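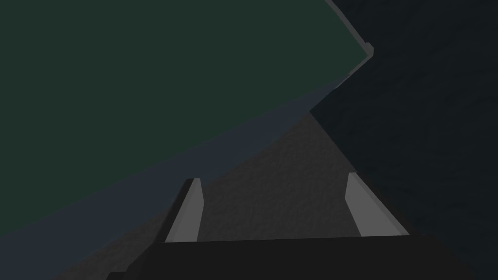 Ramesh Mishra disagrees with the first rule on this page. In his view a wrist camera in simulation only has to look plausible, and any time spent matching it to the real mount is time taken from the task itself. I used to work that way too. I changed after a set of policies trained on 670 simulated runs had to be thrown out, all for the same mistake in the camera offset. He still thinks I was unlucky, and he may be right, but the rules below cost a morning and the reruns cost us most of June.

These are the checks we follow at Vustell before a simulated gripper scene is released for recording. They apply to tabletop work with a two-finger gripper and a camera fixed to the wrist. They assume you already have the arm moving and the simulator drawing pictures. If you are still setting up the arm, do that first and come back.

Before you start

You need the scene file, the gripper model, the sheet of measured mount values for the real arm, and a folder for stills. Keep the stills in the same place as the scene file. We put ours in a folder called "checks" and never anywhere else.

Write down the version of the simulator. If it changes halfway through, start again from step one.

Step 1. Fix the camera to the wrist, then leave it alone

Enter the offset and the tilt from the measured sheet. Do not nudge the camera by eye to get a nicer view. A close wrist view is often awkward. A large object can fill most of the top half of it, as the green one does in the still at the head of this page, and that is acceptable provided the real camera would see the same thing from the same pose.

Save the values in the scene file itself. A value typed into a start-up script will be lost the first time somebody else runs it.

Step 2. Check that both fingers can be seen

Open the gripper fully and save a still. Both fingertips must be in view, with the surface visible between them. Part of the gripper base may show along the bottom. Ours does, and the real one does.

Close the gripper and save another. The tips should meet where the real ones meet. If they cross, or stop short of each other, the joint limits are wrong and the camera has nothing to do with it.

Repeat at half open. People skip this one. It catches a finger model that has been mirrored badly, which looks fine at both ends of travel and wrong in the middle.

Step 3. Make the surfaces tell apart

The fingers must stand out from whatever is behind them. Pale grey fingers on a dark grey surface are fine. Pale grey on pale grey is not, and we reject it without further discussion.

Keep some grain on the table. A perfectly flat colour gives a policy nothing to judge movement by, and real tables are never that clean. Faint speckle is enough. Do not use a strong repeating pattern, as the policy may learn the pattern.

Plain objects are allowed. If an object has no markings in the simulator, it should have none on the bench either. We had a plain block in one scene and a block with a printed label on the bench for a fortnight before Sólveig Hauksdóttir spotted it during a review.

Step 4. Agree the near distance

When the gripper comes in close, an object can fill so much of the view that its far edge disappears. Decide in advance how much of that you will accept. Our rule is that at least one outer edge of the object must remain visible until the fingers start to close. A corner will do.

If the edge is lost too early, raise the approach height. Do not widen the lens to make up for it. A wider lens in the simulator and a narrow one on the arm will give you good scores and poor grasps.

Step 5. Set the clearance

Move the arm to the last point before the grasp and read the distance between each finger and the object from the simulator. Do not judge it from the still. In a wrist view a finger may look very close to an object when it is well in front of it.

Our lower limit is 16 mm on approach, for either finger. Below that, the recording stops and the run is marked as failed. It stays in the folder, marked. Deleting failed runs is against the rules here, even when the cause is obvious.

Step 6. Dark areas

Parts of a scene may be very dark. Leave them if the real cell is dark in the same place. Otherwise look for a missing light or a surface with the wrong material, and fix that before touching the brightness of the whole scene. Turning everything up is quick and it washes out the fingers.

Make one still with the lights at the lowest level you expect and one at the highest. Both must pass step 3.

Step 7. Name the stills

Use the scene name, the gripper opening and the pose number, in that order. Mukano scenes and Bergmann scenes go in separate folders because their mounts differ and the stills look nearly the same. No dates in the file name. The system keeps those.

Step 8. Second person

Somebody who did not build the scene goes through the stills with the measured sheet beside them. They sign the sheet or send it back. The builder does not sit with them while they do it.

Allow half an hour. If they have to ask what an object is, write the answer into the scene notes so that the next reviewer can find it.

When to repeat the checks

Repeat all of them after a change to the mount, the fingers or the simulator version. After a change of object only, steps 3, 4 and 5 are enough. After a change of lighting, steps 3 and 6.

We also repeat step 2 every 600 runs, whether or not anything has changed. It takes a few minutes.

Scenes from the old Jumeck set

These were built before the rules and most have no measured sheet. Do not record new runs with them. If you need one, rebuild it from step 1 and give it a new name. The list of those already rebuilt is kept with the scene files, and scene 113 is still waiting for its finger model.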